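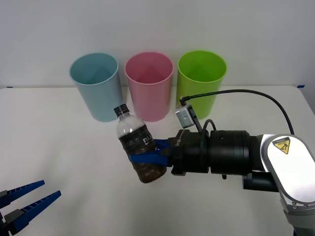
Contra o copo de cada cor

Cada vez que entro numa loja de artigos para a casa encontro a mesma prateleira: copos de plástico altos, em azul-claro, rosa, verde-lima, todos da mesma forma. A promessa vem no cartão: cada pessoa fica com a sua cor e acabam as confusões à mesa. Comprei a ideia uma vez, em dezembro, para um lanche de família. Saí de lá pouco convencido.

O argumento parece sólido até se sentarem crianças à mesa. A Elin queria o rosa, o primo também, e o verde ficou para quem chegou atrasado. Com copos iguais ninguém discute, bebe-se. A cor criou a disputa que devia evitar. E ao fim de meia hora os adultos já tinham trocado de copo na mesma, porque quem está a conversar pega no que tem mais perto.

O meu amigo Rhodri Gwynne defende o sistema com fervor. Diz que em casa dele se lava menos loiça. Jantei lá três vezes e vi a máquina cheia das três. Ele responde que sem as cores seria pior, coisa que não há maneira de verificar.

Depois há o que se serve. Um refrigerante escuro, ou um chá, num copo azul opaco deixa de ter aspeto de bebida. Não se vê se ainda tem gás, não se vê quanto resta sem espreitar por cima. A garrafa transparente faz melhor serviço: olha-se e sabe-se quanto falta. Passamos a bebida de um recipiente que mostra tudo para outro que esconde quase tudo, e chamam a isto organização.

Reconheço que não se partem, e para um pátio de pedra isso conta. Também são leves, o que agrada a quem os carrega e desagrada a quem os enche com a mão pouco firme, porque um copo alto e estreito em baixo tomba com facilidade quando está vazio. Já limpei a toalha vezes suficientes para desconfiar da forma.

A Rhiannon Harries, minha vizinha, resolveu o assunto com vidro barato e um elástico à volta do copo de quem faz questão. Custa quase nada e sai na lavagem. Continuo a ver os conjuntos coloridos à venda, 5 euros cada, e suspeito que se compram pela fotografia do cartão. Os meus estão na garagem, com pincéis dentro.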